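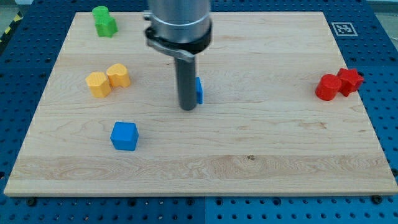

Search the help pages Search Clear

Group chat keeps pinging me during dinner - leave it or mute it?

Posted by Clindberg, July 27, 2022

I'm in a family group chat on Rovimlow with my cousins and two aunts. It was set up in April to plan a reunion and never stopped. I came back from a weekend away to 904 unread messages, mostly stickers. I don't want to hurt anyone's feelings, but I can't keep up and I miss the few messages that matter. If I leave, does everyone get told? And does muting hide messages that mention me by name?

Anežka Matoušek

Leaving does post a line in the chat saying you left, and everyone sees it. Muting is private. Open the chat, tap the group name, then Notifications, then Mute. There is a separate switch under it called Mentions - leave that one on and you will still get a ping when someone uses your name. I have had 46 people in my walking group muted this way for two years and none of them has said a word about it.

I would also tell one aunt that you check the chat in the evening, and ask her to text you directly if plans change.
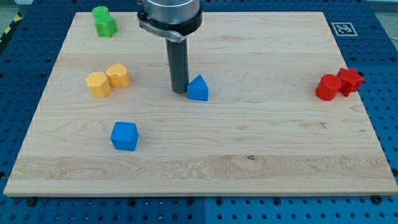

Maple board on the blue pegboard table.

We use cookies to remember your settings. Accept Manage

Clastetti

just leave. they'll get over it

Šimek

Mute works, but the unread number still shows on the app icon. Mine got to 959 before I found the setting. It's in the main settings under Badges, not in the chat itself. Turn off "Include muted chats." On the older version of the app you have to log out and back in before the number goes away.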